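12월 되니까 또 다이어리 병이 도졌다

급하게 씀. 점심시간 끝나기 전에 올려야 됨.

올해도 다이어리 3월까지 쓰고 멈췄다. 재작년엔 2월. 그러니까 발전이라면 발전.. 근데 또 새로 샀음. 이번엔 아자르(Azar)에서 나온 108쪽짜리 얇은 거. 두꺼운 건 무겁고 빈 페이지 보면 죄책감 들어서. 종이는 좀 비치는데 만년필 안 쓰면 괜찮음. 나는 볼펜파.

그 전에 쓰던 건 디셀 위클리. 칸이 너무 작았다. 하루에 세 줄 쓰면 끝. 약속만 적을 사람한텐 좋을듯. 나는 뭘 먹었는지, 누구랑 싸웠는지 다 적는 인간이라 안 맞았음.

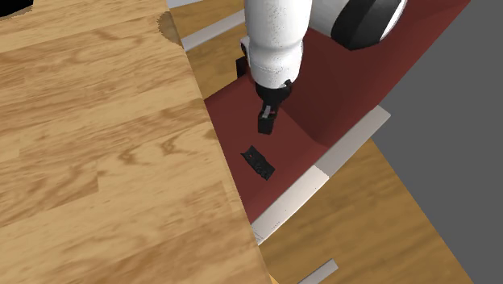 아무튼 이번에 정한 규칙은 두 개뿐. 밀린 날은 그냥 넘어간다. 예쁘게 안 쓴다. 스티커는 작년에 1000원샵에서 쓸어온 게 아직 한 봉지인데 그거 붙이다가 정작 글을 안 썼음. 봉지째 서랍행. 펜도 하나만. 색깔 펜 꺼내는 순간 망한다 진짜로.

이 방법은 소시나(Sosina Endale)한테 배운 거다. 예전 회사 같이 다닐 때 옆자리였는데 수첩을 매일 썼다. 어떤 날은 한 줄, "비 옴. 피곤." 이게 끝. 그때는 저걸 왜 쓰나 했는데 지금 생각하면 그게 맞는거 같음. 나는 맨날 한 페이지 채우려다 이틀 밀리고, 이틀치 쓰려다 일주일 밀리고. 결국 안 씀.

쓰는 시간도 바꿨다. 자기 전에 쓰면 100% 잠든다. 그래서 아침 커피 내리는 동안 어제 일 쓰기. 금요일부터 했는데 아직 안 빼먹음. 며칠 됐다고 자랑은 ㅋㅋ 어제 일인데도 벌써 가물가물한 게 좀 무섭긴 하다. 점심 뭐 먹었는지 한참 생각했음. 김치찌게였다.
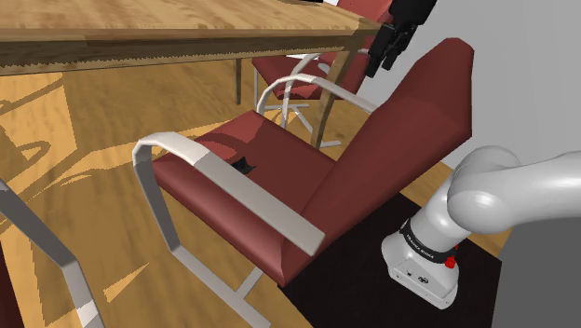
빨간 의자. 팔걸이에 회색 패드.

그리고 월간 페이지는 비워두기로. 가계부도 독서 기록도 안 함. 작년에 독서 기록 칸 만들어놓고 책 두 권 적었다. 그중 한 권은 다 읽지도 않음. 콘단스 앱으로 일정은 어차피 폰에 다 들어있으니까 종이에 또 옮겨 적을 필요가 없더라. 옮겨 적다 치과 날짜 틀려서 헛걸음 한 적도 있고.

폴라노에서 나온 가죽 커버는 장바구니에만 담아둠. 3월 넘기면 나한테 선물로 사줄 예정. 색은 갈색이랑 남색 중에 고민중. 써본 사람 있으면 댓글좀요. 냄새 심하다는 후기가 있어서 그게 걸림

점심 끝났다 들어가야됨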